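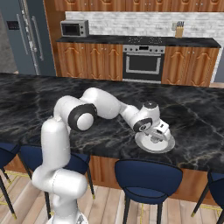
Aug 13, 2018

So the city of Plerkard has finally written back to me about the pothole, and I promised a few of you I'd post the whole saga once there was something to post.

Quick recap if you missed the spring. I was driving home down Lagos Street after dark, in the rain, doing maybe the speed limit and maybe a hair under, and I hit a hole that took out my front right tire and bent the wheel. The guys at Rotmont Auto got me back on the road the next afternoon and handed me a bill for $509. I paid it, went home, sulked, and told my sister-in-law Graciela, who said, "You know you can send that to the city, right?"

I did not know that! I figured you just ate the cost of a pothole, like a parking ticket or a bad haircut.

There's a form. It's called a notice of claim, it's 2 pages, and it lives on the city clerk's website under a menu I would never have opened on purpose. You have to say where it happened, when, what broke and how much you want. Mine also had to be notarized, so off I went to the bank with my receipts in a sandwich bag. Please check your own town's deadline before you do anything else, because they can be really short and a late form is pretty much a dead form.

The question everything hangs on, at least here, is whether the city already knew about the hole. If it opened up overnight and I was the first unlucky person to find it, too bad for me. If somebody had reported it and the city had a reasonable amount of time to fix it, then we have something to talk about. Mio Kobori from my old softball team told me to ask for the repair records for that block – best advice I got from anyone. I filed a records request (a second form, shorter, no notary) and got back a list of complaints. Two were for my exact hole, both from weeks before I drove into it. I may have yelled a little.

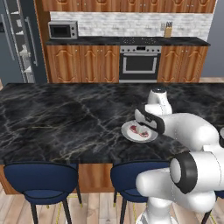

A plate on the kitchen island.

I mailed copies of those to the clerk, certified, and then I waited. And waited. It was 11 weeks before I heard a thing, and when I did it was a phone call from an adjuster named Gervasio Fuentealba, who was perfectly nice and asked me three different ways how fast I'd been going. He also wanted photos of the wheel. I had one, blurry, with my thumb in it. Take more photos than I did.

The letter came last week. They're offering $300 if I sign a release, and the release says nobody admits anything and I can't come back for the rest.

I went back and forth. Small claims is right there, the filing fee isn't bad, and I do have my lovely list of complaints. But I'd need to take a day off work, and Erlinda Calimlim down the block went that route over a sewer backup and had her date moved twice before anyone heard her case. She did win, so who knows.

Anyway, I signed. It's in the mail. The check is supposed to show up in September and I've already spent it in my head on new wipers and a very nice dinner.

The hole has been patched, by the way. There's a new one a few yards up, same side, closer to the bus stop. I reported it this morning and saved the confirmation number.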